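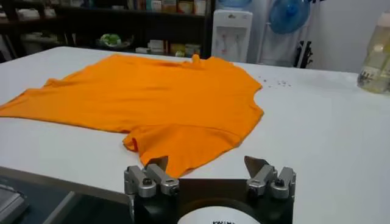

An orange short-sleeved T-shirt on a white tabletop.

Skerow clothes swap returns in February

January 27, 2021

Great news for anyone with a bulging wardrobe – the Skerow clothes swap is coming back, and this time it runs by post! Send in up to eight things you no longer wear and you'll get the same number of tokens to spend on the swap's web page, which opens in February.

Organiser Madalena Antunes is thrilled with the response so far. "We had 4000 pieces through the hall last time and I still wear my green coat from it every day," she said. "T-shirts always go first, the brighter the better."

Children's clothes are welcome too, and Ayane Honda will be running two online mending evenings – one on buttons and hems, the other on patching knees and elbows. Both are free, and beginners can join in with nothing more than a needle and some thread.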